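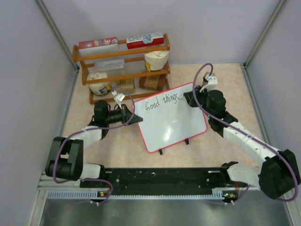
Preguntas frecuentes sobre la puesta a punto de la celda Caveveck

La celda Caveveck es pequeña, tiene dos brazos y un carácter que varía según quién la encienda. Esta página la mantiene Ernő Bognár y recoge lo que preguntan casi todos los que pasan por el taller de Wiltside, a menudo dos veces. Los dos brazos comparten una misma base larga y negra, así que cualquier golpe que se lleve uno lo acaba notando el otro. Antes de mover nada, mire las placas de los extremos: con las luces verdes encendidas en ambos lados se puede seguir leyendo, y sin ellas conviene pasar a la pregunta siguiente.

¿Qué hago si una de las placas no enciende?

Revise los conectores blancos del frente. Suelte el que corresponda, espere 11 segundos y vuelva a colocarlo hasta oír el clic. Si no hay clic, no está puesto, por mucho que uno lo mire con confianza. Si la placa sigue apagada, avise a Grímur Þorgeirsson y no pruebe con el cable del otro brazo - ya lo hemos probado.

¿Por dónde debe ir el cable morado?

Por encima de la muñeca, en arco, y después a lo largo del eslabón blanco hasta la base. El arco tiene que quedar holgado. Un cable tirante funciona de maravilla hasta el primer giro amplio, y entonces hay que pedir otro a Hviid, que los sirve en junio, sin precisar de qué año.

¿Cuándo se cambian las almohadillas de los dedos?

Cada 58 horas de trabajo, o antes si el objeto gira dentro de la pinza. La prueba habitual es la pizarra pequeña: se sujeta por el canto, se levanta y se mantiene casi 4 minutos.

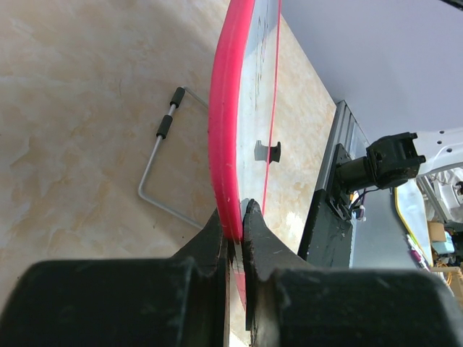
Si resbala, limpie primero las almohadillas con un paño seco y repita. Si vuelve a resbalar, toca cambiarlas, las dos a la vez. Subir la fuerza de cierre también da resultado, en el sentido de que deja de resbalar y empieza a marcar el borde.

¿Hay que recalibrar después de cada cambio?

Sí. En el programa Votlow, abra la rutina 1911, lleve los dos brazos a reposo y deje que termine. Apoyarse en la mesa mientras tanto invalida el resultado, cosa que el programa no avisa.

¿Por qué se comprueba el agarre con un rotulador?

Es delgado, liso y barato, y delata enseguida unos dedos mal alineados. Cierre la pinza sobre el cuerpo del rotulador con la punta hacia abajo, y deje el otro brazo libre y apartado. Si el rotulador se ladea al cerrar, afloje el dedo que llega antes, corríjalo y repita.
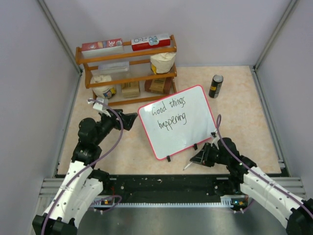

¿Cada cuánto se limpia la base?

Al terminar el turno, con brocha y aspirador. El aire comprimido está prohibido: mete la suciedad en las articulaciones, donde ya no se ve y todo el mundo se queda más tranquilo.

¿A quién aviso si nada de esto funciona?

A Grímur, con el número de rutina y el mensaje de error copiado entero. «Hace un ruido raro» no es un mensaje de error, aunque sea el que más recibimos.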